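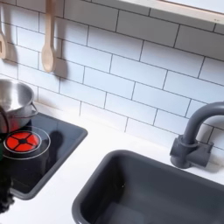

The hob end of the Trelloven play kitchen, with the spoon hanging against the tiles.

We bought the Trelloven for our two children after the old plastic kitchen lost its door. It cost 139 pounds with the pans and utensils included. Putting it together took me one evening with a screwdriver, and there were 12 screws left in the bag. The instructions are drawings only, and step 30 is printed upside down.

The white tile pattern behind the hob wipes clean with a damp cloth. The wooden utensils hang low enough for a small child to reach. Ours go missing under the sofa, so I would have liked spares.
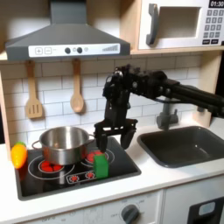

Dulterden, March

The steel pot is the best of the accessories. It has a handle on each side and is big enough for the carrot. The knobs and buttons on the hood are only printed on, which disappointed my son. My neighbour Gijs has the Ziketano kitchen, where the knobs turn, but it takes up more floor.

After a winter of daily use nothing has come loose. I would buy it again at this price. Four stars.

Corentin Carré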